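## 4.2 組付け工程の自動化と作業者の役割

対象としたのは、Numov社Plenden工場の組付け工程である。同工場は1989年に操業を始め、小型の制御ユニットを少量多品種で生産している。組付け工程では、台上に置いた板状のベース部品に小さな部品を載せ、向きを合わせて押し込む作業が続く。従来は一人の作業者が部品の取り出しから目視確認までを受け持ち、品種が変わるたびに作業台の配置も自分で変えていた。

自動化の検討は、工場の生産技術係と、設備を納入するBouchard社が共同で進めた。実機の搬入に先立って、アームの到達範囲、部品の置き場所、把持の向きがシミュレーション環境Sosoraの上で決められている。われわれは検討会に同席し、あわせて組付け工程の作業者9名に面接を行った。面接は導入前と導入後に各1回、勤務時間内に工場の会議室で実施した。発言の引用にあたっては、本人の同意を得たうえで細部を一部改めている。

検討会で用いられたモデルを図3に示す。アームは台上の灰色のベースプレートに据えられ、手首は真下を向き、グリッパが橙色がかった板の上に位置している。小さなブロックは板を挟んで左右に離して置かれている。周囲は壁と床だけの簡略な部屋で、実際の工程にある部品棚、通路、隣の作業台はモデルに含まれていない。作業者の立ち位置も表現されていない。
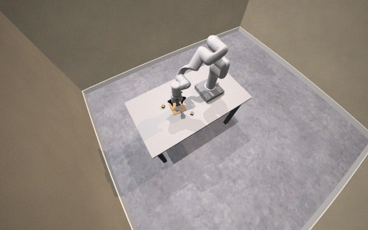 導入前の面接では、作業者の関心は動作の速さよりも部品の供給に向いていた。現場では部品がトレーに斜めに入っていたり、前の品種の残りが混ざっていたりする。手作業ではそれを取り出すときに直してしまうため、作業標準書には記載がなく、不良としても記録されてこなかった。ある作業者は「直しているという意識もない。手に取ったらもう向きが合っている」と述べた。こうした手直しは検討会の資料にも現れておらず、供給位置を固定するという前提は、初回の検討会では議論されないまま承認された。

この前提を問い直したのは、組付け班の班長Rosaura Ospina氏である。氏は2回目の検討会に実際のトレーを持ち込み、係員の前で部品を並べてみせた。その結果、供給用の治具が作り直され、トレーから治具へ部品を移す作業が新たに人の仕事として定められた。したがって導入後の工程では、組付けそのものはアームが行い、作業者は治具への部品の配置、停止時の復旧、完成品の抜き取り検査を受け持っている。

稼働開始は2024年3月23日である。導入後の面接で得られた発言を整理すると、仕事の変化は大きく次の点に分かれた。

**作業の区切り方。** 手作業では作業者が自分で一区切りを決め、手が疲れれば確認作業を先に回すことができた。導入後は治具が空になる時点が区切りとなる。9名のうち5名が、休憩を取る時機を選びにくくなったと答えた。一方、手首や親指の負担が減ったことは全員が認めている。以前に腱鞘炎で配置を離れたことのある作業者は、この工程に戻れたことを導入の最も大きな効果として挙げた。

**停止への対応。** アームが把持に失敗すると工程は停止し、作業者が部品を除いて再開の操作を行う。軽い停止は作業者が処理してよいが、把持位置の修正には生産技術係の権限が要る。夜間は係員が常駐しておらず、同じ位置での停止が繰り返されても、翌朝まで応急的な復旧を続けることになる。面接では「原因はだいたい分かっているのに触れない」という発言が、夜勤の経験をもつ作業者から3件得られた。停止の記録用紙には時刻と品種の欄しかなく、作業者が推測した原因を書く場所は設けられていなかった。

**技能の見え方。** 導入前、組付けの熟練は班内で共有された評価であり、新しい品種を誰に任せるかもそれによって決まっていた。導入後、治具への配置は短い訓練で習得できる作業とされ、手当の区分も一つ下に改められた。しかし、部品のわずかな反りや成形の違いを配置の段階で見つけ、停止を未然に防いでいるのは、組付けの経験が長い作業者である。この働きは停止が起こらないという形でしか現れず、稼働記録からは読み取れない。Ospina氏は11月の班会議で手当の区分の見直しを求めたが、本稿の執筆時点で結論は出ていない。

以上の点には、設計段階のモデルに何が含まれていたかが関わっている。Sosora上の検討は、アームの干渉や到達範囲を確かめる目的には十分であり、生産技術係もその範囲で使用していた。問題となったのは、その検討結果が人員配置と手当の根拠にも転用されたことである。モデルの中で部品は常に決まった位置にあり、そこに部品を置く者の作業は工数としてほとんど計上されていない。導入後に増えた配置と復旧の作業は、当初の計画では「付帯作業」としてまとめられていた。

生産技術係もこの点を認識しており、後続の工程の検討では、トレーからの取り出しを含む作業を事前に観察する手順を加えている。観察には組付け班の作業者が交代で加わる。ただし、その時間は通常の生産目標から差し引かれておらず、参加した作業者の負担については次節で扱う。

なお、本節の結果は一つの工場の一工程から得たものであり、面接の対象も日本語で応答できる作業者に限られている。派遣契約の作業者は導入後に入れ替わりがあり、前後の比較に含めることができなかった。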